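Summer windows and the great sleep debate

I've had so many messages since my moan about light evenings in May that I thought I'd better come back to it. For anyone who missed it, I'd been going to bed at a sensible hour and then lying there wide awake until past midnight, cross with the birds, the neighbours and everyone else.

So I've been trying a few things. First I moved my last cup of tea back to mid-afternoon, which was horrible for a week and is now fine. Then I started keeping the blinds shut on the sunny side from lunchtime onwards – my mum always did this and I always thought it was gloomy! The bedroom feels much nicer by ten o'clock. I also bought a fan from the Skinner sale for 45 pounds and I'm a bit in love with it, even if it rattles on the top setting.

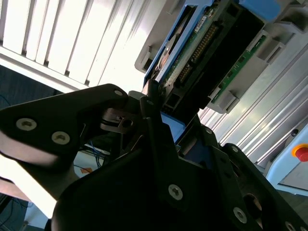
Marlene Rezende wrote in to say I've got it all backwards, and that she sleeps far better with everything wide open and the morning sun waking her up at five. She gave up on darkness years ago and has a 90 minute nap after lunch instead, which sounds like heaven but wouldn't go down well at my work.

Reinaldo Mendonça swears by a cold flannel on the feet (I tried it, I squealed, I did nod off quite quickly). Next month I'm having a go at earplugs, so do send me your favourites, preferably the soft sort that don't fall out at three in the morning.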